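Filed under: Talks / Pantry Practice

Speaker notes, Sixten Halvorsen, Lurnberg branch

Good morning. My subject is the reading of date codes before stock is shelved. The Stovlow pantry received 2,370 cartons in August, and each was to be checked by hand.

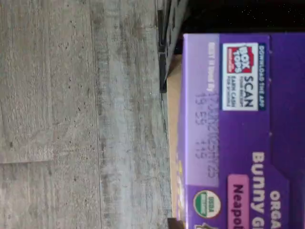

Best-by line on a carton of organic Bunny Grahams.

Pause. Ask the audience to find the date. The print runs along the long edge of the box, beside the Box Tops panel. Staff are asked to turn the carton until the line can be read comfortably.

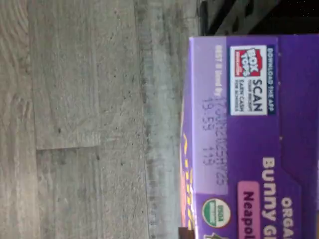
2 min read

The flavor label and the USDA Organic seal share this face with the date. Record the date first, then the flavor. Cartons without a legible date go to the Berge desk, which handled 135 last season. 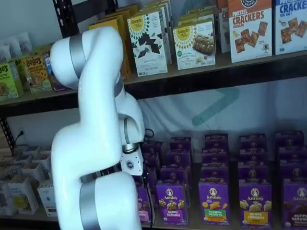 Snack boxes upright in rows on the upper shelf.

Close with shelving. Boxes stand upright, brand name forward. Take questions.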